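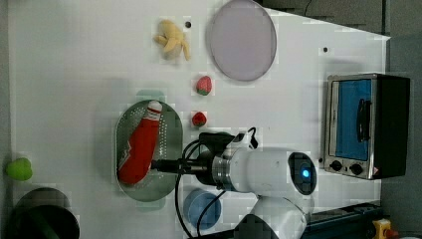 4. Getting the boat ready for a day's fishing

This section covers the hire boats at Flotberg, from the pontoon in the morning to tying up again. Read it with section 3 (safety equipment) and keep the laminated card from the boat locker with you.

4.1 Before you leave the pontoon

1. Collect the boat key, the kill cord and the handheld radio from the office at Billton Quay. Sign for all three on the same line of the book.

2. Check that the number on the key float matches the number on the bow. The keys for boats 2 and 6 look alike and will both turn in either switch, but the fuel log goes with the boat.

3. Open the stern locker and lift out the fuel tank. If the gauge is below three quarters, take it back to the fuel shed and swap it for a full one. Do not fill a tank while it is in the boat.

4. Connect the fuel line with the arrow pointing towards the engine. Squeeze the bulb until it goes firm.

5. Check that the drain plug is in and hand-tight.

6. Switch on the battery isolator under the helm seat. The bilge pump will run for a few seconds and stop.

Caution: if the bilge pump keeps running for more than a minute, stay alongside and call the office.

7. Write your planned ground and your return time on the board by the gate. "Out fishing" is not enough. Use the names on the chart.

4.2 Starting the engine

1. Lower the engine fully.

2. Clip the kill cord to your leg or lifejacket. It goes on the person at the helm and nobody else.

3. Put the lever in neutral and turn the key. A cold engine may need two or three tries. Leave ten seconds between them.

4. Look for a steady stream of water from the outlet at the back of the engine. If there is no stream, stop the engine straight away.

5. Let it warm up for five minutes before you cast off.

Note: the speed limit inside the harbour wall is four knots. Your wake will reach the fish-cleaning benches, and people will be using knives there.

4.3 Setting up the sounder

The boats carry the Ruotsalainen sounder with the grey bezel. Previous users will have changed the settings, so go through these steps each time.

1. Hold the power button until the screen lights.

2. Press MENU, choose Reset view and confirm. Your marks are not lost when you do this.

3. Set depth to metres and range to Auto.

4. Set the sensitivity to 70 per cent. On a calm day over deep water you can go higher. If the screen fills with speckle, bring it down in small steps.

5. For cod close to the bottom, switch on Bottom zoom. The right-hand half of the screen will then show only the lowest part of the water.

6. To mark a spot, press MARK twice. The first press only brings up the cursor.

Memory is limited to 768 marks, shared by everyone who uses that boat. When it is full the unit refuses new ones without much of a warning – a small padlock in the corner. Delete your own old marks and leave those beginning with D, which are the hazards off Dronport.

4.4 Drifting and anchoring

1. Stop the boat up-tide of your mark and watch which way it moves before anyone drops a line.

2. Put the engine in neutral while lines are down. Leave it running if you are within half a mile of rocks.

3. Stream the drogue from the bow if you are drifting too fast to hold bottom. Bring it in before you motor back up.

4. Anchor only in less than 39 metres. The warp will not hold in anything deeper.

5. Always anchor from the bow.

Caution: never tie the anchor warp to a stern cleat, even for a moment. A boat held by the stern can fill very quickly in a swell.

If the anchor will not come up, motor slowly past it and pull from the other side. If that fails, tie a fender to the warp, let it go and mark the position. There is a charge for a lost anchor, but none for one we can go and fetch.

4.5 Coming back

1. Call the office on the radio as you pass the outer buoy.

2. Gut and rinse fish at the benches, never in the boat or on the pontoon. Heads and frames go in the lidded bins.

3. Wash the deck down with the harbour hose, starting at the bow. Check the scuppers for hooks and bits of line.

4. Disconnect the fuel line, tilt the engine and switch off the battery isolator.

5. Fill in the fuel log and the catch sheet. Halibut must be entered by length, including any you put back.

6. Wipe your name off the board.

Note: if your name is still on the board an hour after your return time, we will start calling you and then the coastguard. Please radio in if you are staying out longer – a late change of plan is fine as long as we hear about it.

Faults and damage go in the red book, however small. Bình Phan looks through it each evening and moves any boat with an open fault to the inner berth. Boats on the inner berth are not to be taken out, even if the key is on its hook.

Section last revised Fri 31 May. It replaces the April sheet, which gave the wrong channel for the office. Use the channel printed on the back of the radio.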